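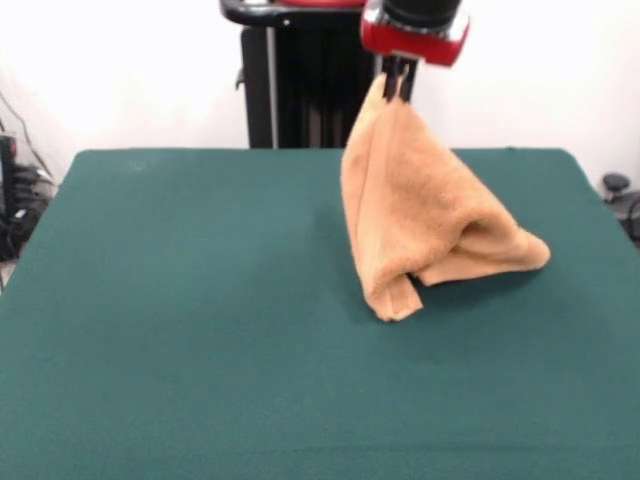
The open day at the Starura workshop began, as such occasions generally do, with tea in the entrance hall and a short speech of welcome. Dr Sumathi Kaimal, who directs the workshop, kept hers brief. She thanked the visitors for travelling, asked that telephones be silenced, and explained that the principal demonstration would concern the folding of household linen. There was a little laughter at this. She waited for it to pass and then invited the first party to follow her upstairs.

Starura was founded to study the handling of soft goods by machine. Its work is supported by Brolaler, a commercial laundry group whose plants serve hospitals, hotels and care homes, and by an arrangement with the Mernosel Institute under which two research students are placed at the workshop each January. The open day of 19 October 2021 was the first to which members of the public had been admitted, and the list of guests included teachers, laundry managers, a number of retired engineers and several families.

**The difficulty of cloth**

In the seminar room on the first floor, Mohandas Naidu gave an account of the problem to which he has devoted the greater part of his working life. Industrial robots, he reminded his audience, have handled rigid parts with great success for decades. A car door has the same shape when it is picked up as when it is put down. A towel does not. It may lie in any number of ways, it changes as soon as it is touched, and a good part of it is usually hidden beneath the rest.

Mr Naidu had brought a hand towel with him and dropped it on the lectern several times to make his point. On each occasion he asked a member of the audience to say where the four corners were. The answers were confident and for the most part wrong. A manager from one of the Brolaler plants observed that her own staff would simply pick the thing up and shake it, and Mr Naidu agreed that this was the correct approach. The programme known as Pan, which he leads with Sivaprasad Kurian, takes much the same view. The machine is not asked to understand the towel at a glance. It is asked to take hold, lift, look again and decide what to do next.

Mr Kurian then described how the system is taught. An operator guides the arm through the task many times over, and a record is kept of what the cameras saw and how the arm moved. To date the Pan team has collected 1007 such records with towels alone. Pillowcases have been attempted, and fitted sheets have been postponed. The records in which the operator makes a poor start and has to recover are kept with the others, and Mr Kurian regards these as the most useful part of the collection.

**In the demonstration room**

Visitors were admitted to the demonstration room in parties of 20. The room is plainly furnished and was chosen for its even light, which matters a good deal to the cameras. Guests stood behind a painted line and were asked not to lean across it. Arash Sadeghi, the engineer in charge of the equipment, attended at the controls throughout the morning and answered questions between trials.
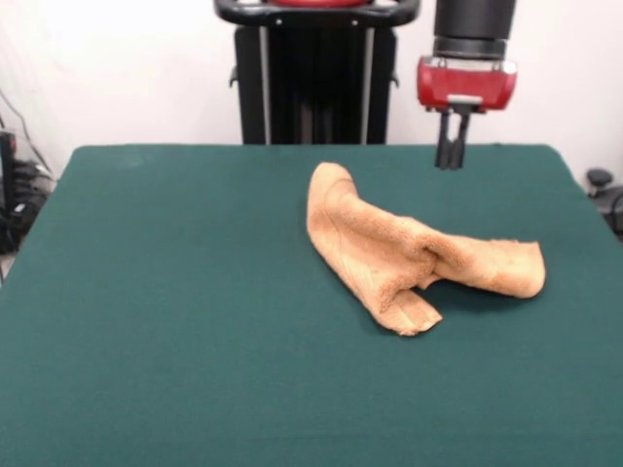 Each trial was started from disorder, and Mr Sadeghi was particular on this point. A towel that has been laid out neatly makes for an easy demonstration and teaches the visitor very little, and so the cloth was thrown down afresh whenever a new party came in. One such heap had a ridge at one end, a long flap running out to the right and a lower fold hanging beneath, with the two black fingers of the gripper pointing straight down, slightly apart, and not yet in contact with the cloth. Mr Sadeghi invited the party to consider where they themselves would take hold. Most favoured the end of the long flap. A boy near the front preferred the ridge, on the ground that it stuck up and would be easier to pinch, and was told that this was a sound reason.

The choice of grip occupies much of the team's attention. Should the fingers close on a single layer near a corner, the towel will hang well and its edges can be found. Should they close on the middle, or on two layers together, the cloth comes up bunched and must be set down and tried again. Mr Sadeghi was frank about how often the second case arises. The success of the first grip remains the figure by which the workshop judges its progress, and he declined to give it until the present series of trials has been completed.

Terry cloth brings difficulties of its own. The loops give the fingers something to hold, which is helpful, but they also cause one layer to cling to another, and a lightly pressed finger may gather more than was intended. The team has tried several kinds of fingertip. Those now in use were selected after a long comparison, and Mr Sadeghi expects to replace them in due course.

The surface of the table has received similar care. Bare tops were found to let the cloth slide away when the fingers pressed upon it. Felt holds the towel in place and is kind to the fingertips should they come down a little too far. The colour was settled by Mr Kurian, who required a clear contrast with the linens most commonly sent to Brolaler's plants.

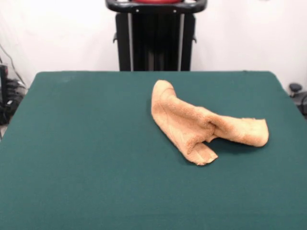 Visitors were struck by the pace of the proceedings. Several had expected something quicker, and one of the retired engineers remarked that his wife would have emptied the airing cupboard in the time allowed for a single towel. Mr Naidu replied that speed had been deliberately set aside for the present. The arm is run slowly so that faults may be seen and understood, and the question of whether it can be made to keep pace with a working laundry will be taken up at a later stage, in a plant and under ordinary conditions.

**Questions from the floor**

The parties were brought together after luncheon for a discussion chaired by Shobha Chettiar, who has charge of training at Brolaler. The first questions concerned employment. Mrs Chettiar stated that the company finds it hard to fill posts at the feeding end of its folding lines, where an operator separates damp items from a heap and presents them to the machine by their corners. The work is hot and repetitive, and many of those who take it up leave within the year. It is this task, and not the folding alone, which the company hopes to see relieved. She added that any change would be discussed with staff before equipment was ordered, and undertook to repeat that assurance in writing to a union representative who asked for it.

A teacher enquired whether the same methods might be of use in the home. Dr Kaimal advised caution. A house contains pets, stairs, small children and poor light, and a machine that performs acceptably on a clear table cannot be assumed to perform at all on an unmade bed. She thought hospitals a more likely first setting, where linen is of known sizes and arrives in quantity.

There followed a lengthy exchange on wet cloth, in which the laundry managers took the leading part. Damp towels are heavier, hang differently and stick together more firmly. The Pan programme has so far worked with dry items. Mr Kurian acknowledged the gap, and described a planned series of trials in which towels will be weighed before each attempt so that the effect of moisture can be properly recorded. Two of the managers offered worn stock from their own plants for the purpose. The offer was accepted at once, worn towels being harder to obtain than new ones and much closer to what the machine will eventually meet.

The demonstration room was opened again in the afternoon for those who wished to try the operator's controls. The queue extended into the corridor. Under Mr Sadeghi's supervision each guest was permitted one attempt at lifting a towel by its corner, and the results were saved with the guest's consent. Mr Naidu intends to go through them with the students from the Mernosel Institute when they take up their places. Further open days will be announced by the workshop once the trials with damp linen are under way.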